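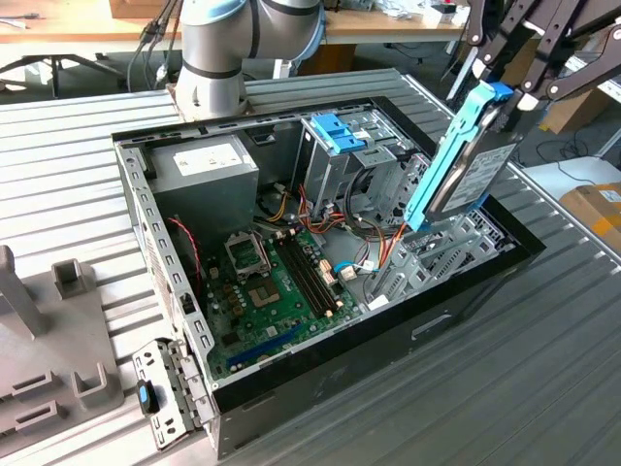
Swapping the CPU in an old office tower

Wrote this up because Anathi Swanepoel asked me for the steps and I kept typing them into chat one at a time. Covers the kind of tower with a lever and a load plate on the socket, pins in the board, flat contacts on the chip. If your chip has pins on the bottom, the order is mostly the same but the seating part is different, find another guide for that bit.

Before you buy anything

Look up the board model, not the PC model. Same PC name can ship with 2 different boards. Then find the maker's CPU support list and check your new chip is on it. Same socket does not mean it works.

Check the BIOS version next to the chip in that list. If yours is older, update it now, with the OLD chip still in. I skipped this once. Got a black screen, put everything back, updated, did it all again. Whole evening gone.

Check the wattage too. A small stock cooler made for a 35 or 65 watt chip won't hold up under something much hungrier.

What you need

Phillips screwdriver, medium, long shaft if you have one
Thermal paste
Isopropyl alcohol, 90 percent or better
Coffee filters or lint free cloth - paper towel leaves fuzz
Small dish for screws
A light you can move

Getting the old one out

1. Run the PC for ten minutes first. Warm paste lets go easier. Then shut down properly, switch off at the back, pull the power cord, hold the power button in for five seconds.

2. Unplug everything else. Take a phone picture of the back if you don't trust yourself.

3. Lay the tower on its side, board facing up. Take off the side panel. Touch bare metal on the case before you reach in, and do it again every time you walk off and come back.

4. Unplug the cooler fan from the board. Pull on the plug, not the wires.

5. Loosen the cooler screws in a cross pattern, couple of turns each. Don't take one corner all the way out while the others are tight.

6. Twist the cooler gently left and right untill it gives, then lift. If it won't budge don't yank. Put it back together loosely, warm the machine up again, have another go.

7. Wipe the worst of the paste off the chip while it's still held down. Less mess.

8. Push the socket lever down and out, let it come up, open the load plate. Lift the old chip straight up by its edges. Put it in the tray the new one came in.

Leave the socket alone. No fingers, no cloth, no blowing in it. Those pins bend if you look at them wrong and a bent one can mean a dead memory slot or no boot at all. If you need to stop here, put the plastic cap on.

Putting the new one in

1. Find the little triangle on one corner of the chip and match it to the mark on the socket. Notches on the sides have to line up as well.

2. Lower it straight down. No pushing, no sliding. It should just sit there flat. If it rocks, lift and start over.

3. Close the plate, bring the lever down, hook it. This takes more force than feels right. Bit of creaking is normal.

4. Clean the top of the chip and the bottom of the cooler with alcohol. Let both dry.

5. Paste - one blob the size of a pea, in the middle. Don't spread it, the cooler does that.

6. Cooler on, straight down. Screws in the same cross pattern, a couple turns each until they stop. Don't crank.

7. Plug the fan back in. Yes really, go check. Use the header marked CPU FAN or most boards will complain at startup.

8. If you took memory out to make room, press it in until the latches click.

First start

Leave the side panel off for now. Plug in monitor, keyboard, power. First boot can be slow and may restart once or twice by itself. Give it a few minuets.

Go into the BIOS. Check it names the right chip and shows all your memory. Watch the temperature for five minutes. Sitting in the 30s or 40s C is fine. Climbing past 80 doing nothing - shut down, the cooler isn't seated.

No picture at all? Try in this order: monitor cable, memory reseated, one stick only, clear the CMOS, then pull the chip and look at the pins with a good light.

Windows might ask you to activate again. Sign in with the same account and it usually sorts itself out.

Last updated July 17, 2024. Thanks to Bevan Brunton for catching that I had the lever step in the wrong place.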